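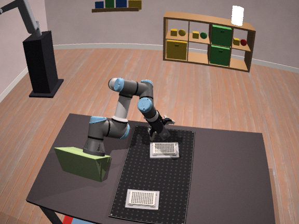 SITSKA LAKE OWNERS: MINUTES OF THE JULY MEETING

Lake Business > Meetings > Minutes

6 min read

Meeting opened at 7:05 p.m. in the Treltadlow grange hall. Toshio Noguchi in the chair. Minutes taken by the owner of the green cottage on the east shore, who was asked to keep her opinions out of them and said she would try.

1. Minutes of the last meeting

Accepted with one change. The line "all present were pleased with the spring water tests" now reads "the spring water tests were read out." Two owners remembered being pleased. More remembered asking what the tests were supposed to show.

2. Matters left over

The weed rake is still missing. The new sign at the boat launch has the launch hours on it but faces the woods. It will be turned. The sign company wants to be paid for a second trip and was told that the first trip is where the trouble started.

The letter to the county about the ditch along Treltadlow Road was sent. A reply came saying that the letter had been received. Toshio was asked whether that counts as progress and said he would not call it that.

3. Flaltalura treatment for the lake

This took up most of the evening.

Ashworth, the lake treatment firm, sent a speaker and a folder for each household. The firm proposes to treat the whole lake with Flaltalura, a powder spread from a boat, which it says ties up the nutrients that feed algae. Spreading would take 2 days. The folder has before and after pictures of another lake. An owner from the north cove pointed out that the before picture was taken under a gray sky and the after picture under a blue one, and that her own stretch of water looks a good deal better under a blue sky too. The speaker said the pictures were only there to give a general idea.

The speaker then explained the main claim, that Flaltalura "restores clarity in 96 percent of treated waters." Questions followed, and are set down here at some length because several owners asked for that.

What does "restores" mean? The speaker said that clarity improved after treatment. By how much? It varied. Measured how? With a disk lowered on a line until it can't be seen anymore. By whom? In most cases by the crew that did the spreading.

How long after treatment? Usually within the first month. It was asked whether there were readings from a year later. The speaker thought there were some and did not have them along.

Were there any lakes that were measured but left untreated, to compare with? The speaker said that no customer would pay for that. Toshio said we are not customers yet, and that algae on Sitska come and go by themselves. The bloom two summers back was gone by the time the owners had agreed on what to call it. If we had paid for a powder that week, we would all be swearing by it now.

The speaker said this was a fair point but that many lake groups had been very happy. It was noted that people who have spent a lot of money on a thing are often happy with it.

On safety, the folder says "safe when used as directed." The directions are not in the folder. The speaker will mail them. An owner who fishes asked what happens to the perch and was told that no harm to fish had been reported. He asked whether anybody had looked. The speaker will check on that too.

On cost, the folder gives a price for the first treatment only. Page four mentions a "maintenance program" with no price beside it. Asked how often maintenance is needed, the speaker said it depends on the lake. Asked if a lake had ever not needed it, she said she would have to get back to us.

There was some support for going ahead. The owner of the rental cabins said he had lost bookings last August and would sooner try something than sit on his hands while we argue over a disk on a string. He felt the speaker was being treated roughly, and he has a point about the tone. Another owner said that every lake group she knows of is doing something and that we look backward. Your minute taker was reminded at this point of her promise.

The speaker was thanked and left at 8:10 with the list of questions. She was polite throughout.

After she had gone, the talk turned to where the nutrients come from in the first place. Nothing in the folder deals with this. The likely sources were named as old septic tanks, lawn fertilizer, the ditch, and the geese. Everyone was sure that it was the geese, except for the owners who do not put fertilizer on their lawns, who were sure that it was the fertilizer. No one has tested the ditch. It was agreed that treating the lake while the ditch still runs into it might mean paying for the same job over and over.

Agreed: no contract with Ashworth this season. Agreed: we ask the firm in writing for its readings a year or more after treatment, the directions for use, and the price of the maintenance program. Agreed: water from the ditch and from the lake outlet will be sent to a lab that does not sell powder. The owner of the rental cabins asked for it to be recorded that he voted against the first of these and for the other two.

4. Our own clarity readings

Toshio has been lowering a disk off his dock since spring and writing down the depth in a school notebook. He passed the notebook around. He warned against making much of it, as he is one man on one dock, his eyes are not what they were, and he skips the days when it rains. Still, it is more than we had. It was suggested that a second person on the west shore do the same without seeing his numbers first. The owner with the blue canoe will do it. Both will read at noon and note the weather.

A request that the readings be put up at the launch each week was turned down for now. The feeling was that people would start reading things into every inch.

5. Lake level

The claim was made again that the lake is lower than it was in 2000. It rests on a photograph of a dock and the memory of the man who built the dock. The dock has been rebuilt since, in his words "a bit higher, maybe." No action. A marked post will be set by the outlet so that in future years people can at least disagree about a number.

6. Dues

It was proposed to raise dues by $20 per household in case we decide to treat the lake later. Several owners did not like collecting money for a thing we had just declined to buy. Others said that lab tests are not free either. The proposal was changed to cover lab tests and the outlet post only, with anything left over to be held until the owners vote on it. Passed, with a little grumbling from the back.

7. Any other business

Fireworks. The same remarks as last year were made by the same people and are not repeated here.

A flyer has turned up in mailboxes along the south shore for a gadget that keeps geese off lawns with sound. Geese were seen standing next to the one that was already bought. The owner says it may not have been switched on. He will report back.

The grange hall would like the chairs stacked after use, facing the wall.

8. Next meeting

Same place, 7:00 p.m., once the lab results are in. If Ashworth's answers have come by then they will be copied and sent to each household ahead of time — please read them before the meeting and not during it.

Meeting closed at 9:15 p.m.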